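# Chapter 7: Hands, Arms, and Reach on a Long Tour
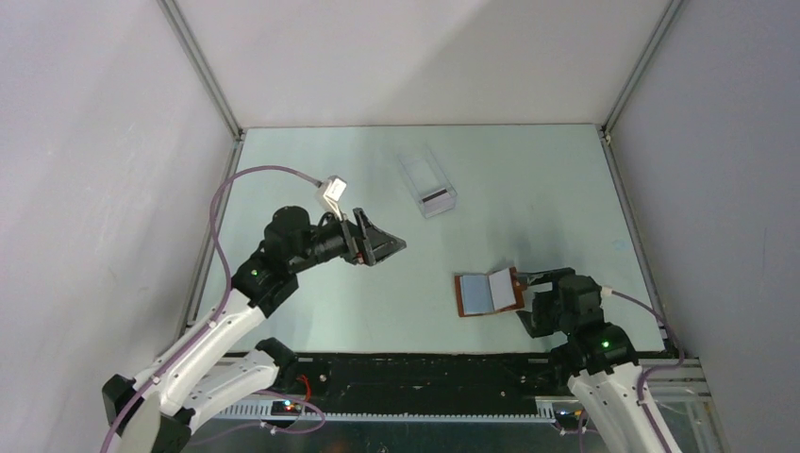 A rider on a multi-week bicycle tour touches the bike in three places: the saddle, the pedals, and the handlebar. Earlier chapters dealt with the first two. The handlebar gets a chapter of its own, for most of the complaints riders bring home from a long road are about hands, wrists, elbows, and necks. An arm is a chain of segments and joints, and where it ends depends on where it starts. A rider's arm works from the shoulder in the same way. If the bar is too far off, something along the chain has to make up the distance. Usually the elbow locks, the shoulder rolls forward, and the wrist bends back.

On a one-hour ride this may not matter. On a tour it does. Lizelle Fourie rode 2,316 miles from Vitgate to the coast at Tindovness with a stem that was slightly too long for her. She had used the same bike for day rides for years without trouble. Her notes from the first week mention rain, a closed bridge, and a good diner. Numbness in the last two fingers of her right hand first appears at mile 800, and after that it appears on nearly every page. She changed the stem in a small-town shop at mile 1,578 and finished the ride, but she could not button a shirt easily until October.

We will come back to her notes several times. They are useful to us mainly for the daily entries on hand position, which few riders bother to keep.

## What this chapter covers

The first section explains how to measure reach with a tape and a helper. The second covers bar height and width. The third is about changing hand positions during the day, and it includes a simple schedule for flat country, where riders tend to stay in one position too long. The last section deals with numbness — what to try on the road and when to stop and see a doctor.

You should have read Chapter 4 before starting. Saddle position is always set first. Moving the saddle forward to bring the bar closer will shorten the reach, but it also changes the angle of the knee, and the knee has more work to do than the hand.

## Terms used in this chapter

**Reach** is the horizontal distance from the nose of the saddle to the center of the bar. Some shops measure from the middle of the saddle. Ask which method was used before you write a number down.

**Drop** is the difference in height between the top of the saddle and the top of the bar. A touring bike often has very little drop, and some have none.

**Neutral wrist** means a wrist that is straight in line with the forearm, bent neither up nor down.

**Soft elbow** means an elbow with a slight bend in it. A soft elbow takes up some of the shock from the road before it gets to the shoulder.

## Before you read on

Set your bike against a wall or in a trainer, loaded as it would be for a tour if you can manage it. Sit on it with your hands where you put them most often. Have someone look at you from the side and write down the answers to these questions:

- Are the elbows bent or straight?
- Is either wrist bent back?
- Are the shoulders level with each other?
- Can you lift both hands an inch off the bar without sliding forward?

Do this again after an hour of riding. Jong-dae Ha, who helped collect the measurements in the tables at the end of this book, found that riders sit well when they know they are being watched, so the second set of answers is the one to use. Keep both sets. You will need them for the exercise in Section 7.1, where you will compare them with your measured reach.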